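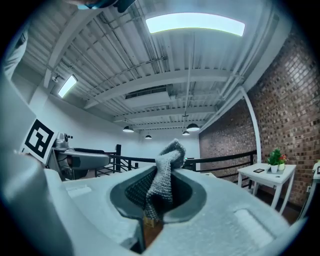 Gray knit cloth and gripper, marker card at left

Tandoneo Mat Club results, data card

What's in it: match results from the Drekano wrestling league, youth and adult. 200 bouts, 96 of them youth. One row per bout. Weight class, round, score, how it ended (pin, points, forfeit).

Files
bouts.csv
clubs.csv
notes.txt (read this first, esp. the part on forfeits)

Known problems
- Naidoo Hall bouts have no clock times. Sheets never had them.
- 2 bouts listed twice, same score. Use the lower row id.
- Vonton club changed its name in May, both names still in clubs.csv. Will merge.
- Weights are in pounds execpt the open class, wich is kilos.

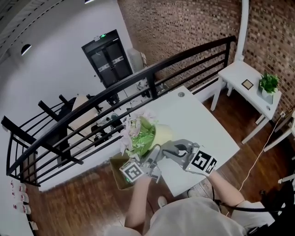
Potted artificial plant held over the table edge

Updates
Monday nights, if there are new sheets. Roughly 50 older bouts still to type in.

Use
Free for clubs. Don't post kids' names with the scores.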